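Course handout: Introduction to Robotics in Everyday Settings
Unit 4, laboratory visit to Koludbridge
Issued 2020-05-27

## Purpose of the visit

Students enrolled in this course are required to attend the demonstration session at the Koludbridge robotics laboratory and to submit a written account afterward. The visit accompanies the lectures on grasping and on task planning given in March. It counts toward the practical part of the final grade. Students who have not reviewed those lectures should do so before attending, as the laboratory staff will not repeat them.

The session is led by Musyoka Kioko, who supervises the Adum tabletop project. Each group is limited to 18 students. Group lists are posted outside the department office, and changes between groups must be requested in writing.

## Background to the demonstration

The Adum project studies how a single arm can handle ordinary objects on a table when their positions are not fixed in advance. An operator types a short instruction, such as "put the cheese in the bin." The control program, called Magesa, must then decide which object is meant, where the fingers should close, and what path the arm should follow.

Toy food and small household items are used for most of the work. They differ a good deal in shape, which matters more to the gripper than their weight. A wedge has two sloping faces and only certain directions from which it can be held well. A curved object such as a banana may turn in the fingers if it is gripped far from its middle. A cube is simple to hold but can be difficult to reach once it is inside a bin, where the walls limit the angle of approach. 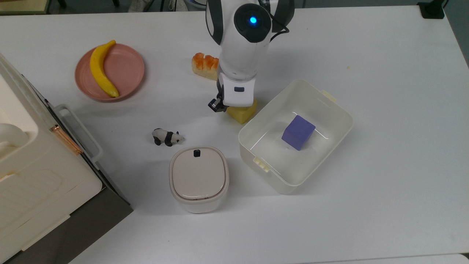

The choice of approach is made before the fingers close. Magesa proposes several possible grasps for the requested object, removes those that would bring the wrist or the arm into contact with something else, and ranks the rest. In the reach toward the yellow cheese wedge, for instance, the toy bread lies close to the wrist and has to be counted as an obstacle even though the instruction does not mention it. The panda figurine and the lidded container farther down the table are treated in the same manner when the arm carries an object toward the bin.

Students should also consider the bin itself. Its walls are translucent, and surfaces of this kind often give poor readings to depth sensors. Reflections may be taken for solid edges, or a wall may be missed entirely. The staff will explain how the project corrects for this, and the matter will be raised again in Unit 5.

## Results to be discussed

The most recent series at Koludbridge consisted of 700 attempts. Of these, 165 were recorded as failures. Failures are sorted by stage:

- selection of the wrong object
- a grasp that did not hold
- contact with a neighboring object
- release outside the bin

The series was run under the Prarnside protocol, under which the objects are rearranged after each attempt and no attempt is repeated. An attempt is stopped and entered as a failure if it has not been completed in 72 seconds. Students should be prepared to say whether this limit is fair to a slow but careful motion, and what a shorter limit would do to the failure count.

## Conduct in the laboratory

1. Remain behind the floor marking whenever the arm is powered.
2. Do not place anything on the table or remove anything from it.
3. Address questions to the session leader between attempts.
4. Bags and coats are to be left on the racks by the entrance.

Photography is permitted. Recordings of staff members require their consent.

## Written account

The account should be two to three pages long. It should describe one attempt in full, from the typed instruction to the release of the object, and name the stage at which an error would have been most likely. Sketches of the table layout are welcome and may be drawn by hand. Students who observe a failed attempt may choose it as their subject and will be graded on the same terms.

Accounts are to be handed in at the department office within one week of the visit. Late work is accepted only with a signed note from the course instructor.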